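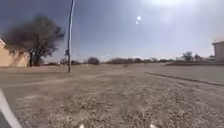

Page 2 of 45

Ludden field rules – what do we all follow?

gritwheel
Loving the new Ludden draft! The walk-the-route-first rule is brilliant, and a spotter for every run is plain good sense. We'd add a hard stop at 200 metres from the operator.

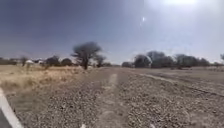 Post #600

kelemen_fan
200 is too far on gravel. At Dromport we stop at 45 and it's still a great day out.

gritwheel
But 45 means you never test a long straight – and that's where steering drift shows up! Keep 200 and make it two spotters. 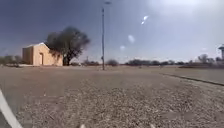 One at each end, both with a stop button, and either can call it.

hendent_oli
Two spotters, yes. But rails need their own rule. I'd want written permission before anything rolls near one.
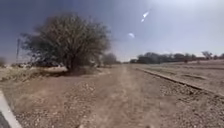 Dirt path beside the rail

kelemen_fan
Agreed on rails. Still 45 from me.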